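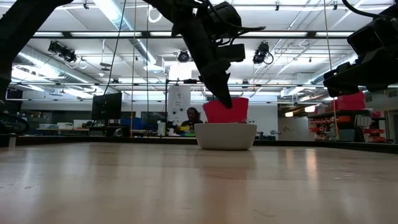 Slide 1. White bowl, red piece standing up out of it.

Leave this up while people find seats. Say hi, thank Trurkbridge for the room and the coffee, and mention that the handout is by the door.

OK so my talk is about bowls. I know the program says "small household storage" but really it's bowls, because bowls are where my kitchen went wrong and I suspect yours too. Ask for a show of hands: who has a cabinet they open slowly, with one hand ready to catch something? (Wait. There will be a lot of hands.)

Start with what a bowl does when you aren't cooking. It collects. Keys, rubber bands, the lid to something, a toy. Point at the red piece on the slide and how far it stands up past the rim. You can't put another bowl on top of that. You can't really slide it under a low shelf either, so the whole bowl has to stay out on the table, and then the next thing gets dropped in it.

Tell the Grestel apartment story here. 943 square feet, one deep cabinet, and I had bowls on top of the fridge with batteries in them! Keep it short, I went on too long with this in February.
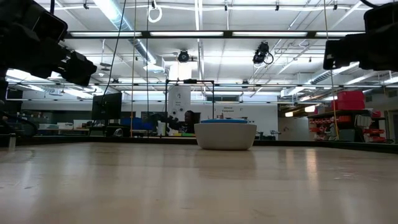
Slide 2. White bowl again, with something blue just over the rim.

Ask the room if this one is any better. Somebody always says yes, it barely sticks up. Let them argue a little, it wakes everybody up.

My answer is that a little over the rim is still over the rim. If I set a second bowl on that it would rest on the blue thing and wobble — same problem, only quieter. My rule at home is that a bowl goes into the cabinet holding another bowl or holding air. Anything else gets taken out first and goes where it lives, and if it doesn't live anywhere, that's a separate talk (and a longer one).

Side note if there's time: wide rims. I love them for serving and they eat up shelf space like crazy. Measure across the top before you buy, never across the base. The Kohlhase shelf inserts I used to recommend are 12 inches deep and my big salad bowl hung over the front of them for a whole year before I gave up.

Water break. Check the clock, should be near the halfway mark.

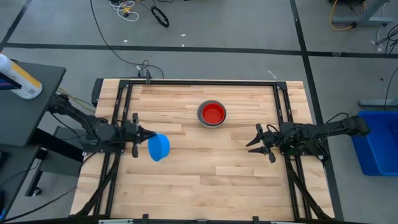 Nesting is the part people came for, so slow down. Big one on the bottom, next size in, and stop when it stops feeling easy. Look at the gray bowl with the red one sitting inside it: you can still see gray rim beside the red, so you know at a glance there are two and which one is on the outside. Then there's the blue one, tipped on its side and held by the rim. Ask where they'd put it. I don't give an answer right away, I let them think about size first and color second, since most of us stack by color without noticing.

Then the questions I always get. Do I put paper between them? Only the ones that scratch. Do lids go with the bowls? No, lids stand upright in a rack next to them, and I use the cheap Vernix one. How many bowls is too many? Depends on who's coming to dinner.

Homework for them: one cabinet, everything out on the table, empty every bowl, nest what nests. Tell them to try it before buying any kind of organizer.

Leave ten minutes for questions. Handouts again on the way out, and remember to take the adapter home this time.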